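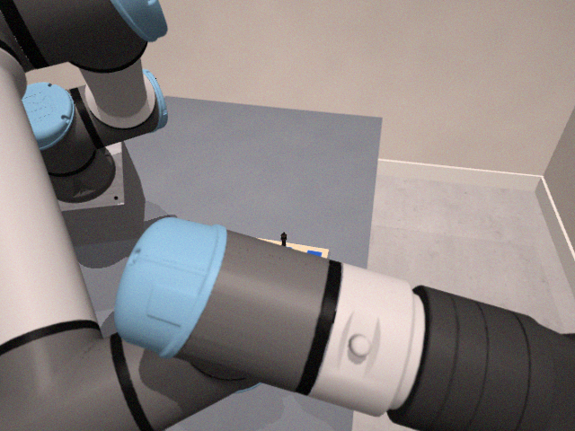 Robot arm with light blue joint caps. Computer rendering.

FOR IMMEDIATE RELEASE

Cleltdale, Feb 14, 2026

Urnlow Is Coming Home to Play the Howlader Theater

I've been sitting on this news since January and I can finally share it! Urnlow, the band I've been booking since their coffee shop days, will play 2 nights at the Howlader Theater in Cleltdale this spring, and both shows are being filmed for a live concert special.

If you were at their last hometown gig, you remember the line. The room held 253 people and I spent most of the evening at the door telling folks I was sorry (some of you were very nice about it, thank you). The Howlader seats 1000, so I'm hoping to have a much calmer night.
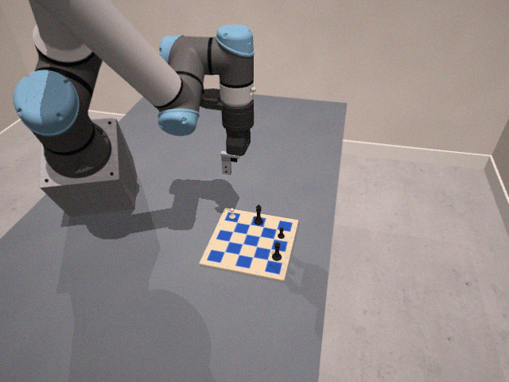
The band will play all of their first album, Posau, plus a handful of new songs I've only heard through a rehearsal room wall. They sounded loud and great. There's a string section for the slow ones, and yes, they're doing the long version of the closer. I asked twice.

Tickets are $29 for every seat, no tiers and no VIP package. They go on sale at the Howlader box office and on the theater's website next week.

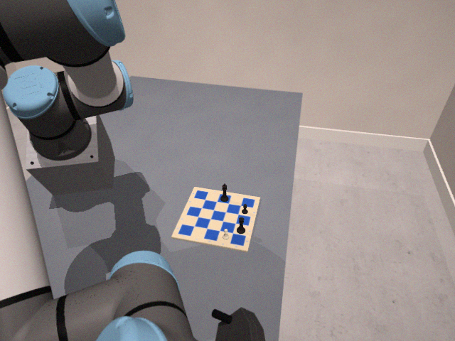

One more thing about the filming: you may end up on screen if you sit near the front, so the balcony is a good bet if you're shy. Doors open an hour before the show both nights, and all ages are welcome.

Press passes and interview requests go through the Howlader box office. Please mark them "Urnlow press" so they get to me.

###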